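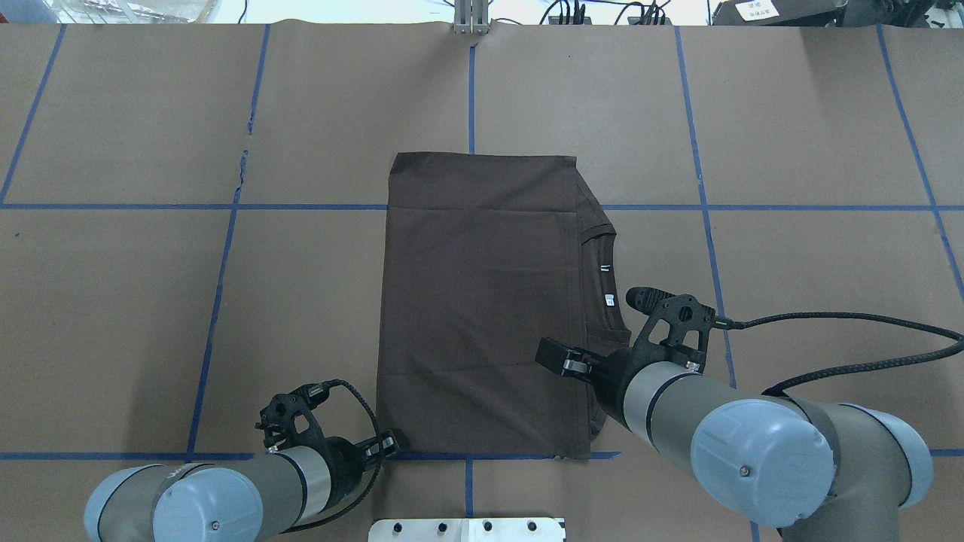 Isamu wants it written down that a shirt fold starts at the shoulders, never the hem, and that anyone who learned it the other way learned it wrong. Fine, noted. He also says the Dudás chart on the wall has the sleeve step backwards. Checked, he's right, crossed it out in pencil.

Sunday, after lunch. Brown tees only today, the Mastudell ones. Short sleeve, crew neck. Target is a tall rectangle, collar showing on one long side so you can find the neck label w/out opening it up.

Problems so far
- hem corner bunches. Smooth it before the last fold, after is too late
- sleeves in too far = lump down the middle
- crease lines from the old fold (Latton ships them in quarters) pull the cloth back to where it was. Steam first? Iron is at Sadgate, ask for it back

Kraft paper is better than the bare top, cloth doesnt skate. Keep it. Replace the tape when it lifts, same blue, any roll.
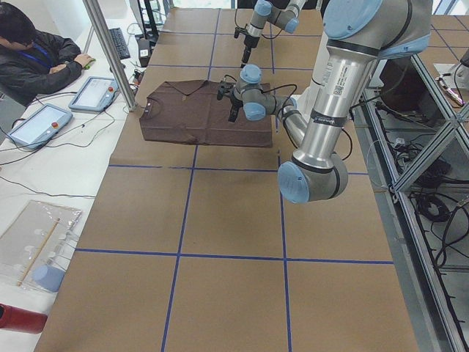
Géza Boros, afternoon notes

Taking over the page from here. Went through 13 folds with Isamu's order, shoulders first. Kept 3 as reference, in the drawer, do not wear them. Rest go back in the pile for tommorow.

Collar is still the hard bit. If the ribbing curls out the whole long edge looks crooked even when it isn't. Press flat with the palm, then fold.

Unfolding: lift by one corner and let the rest hang before laying it down again.

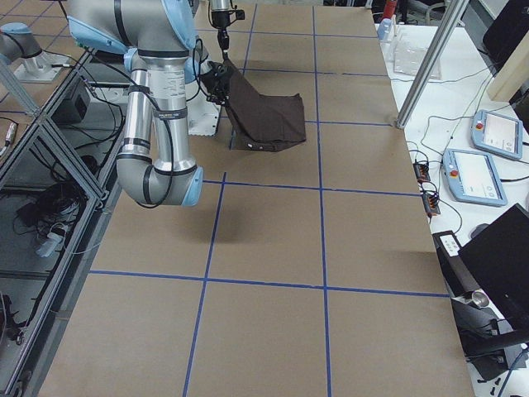 Don't drag it flat from there either, the knit stretches and the next rectangle comes out long. Shake, lay, pat. Up to 80 folds per shirt before the hem goes wavy, Isamu's guess, I'd say less.

To do: iron, new pencil chart, wash the pile.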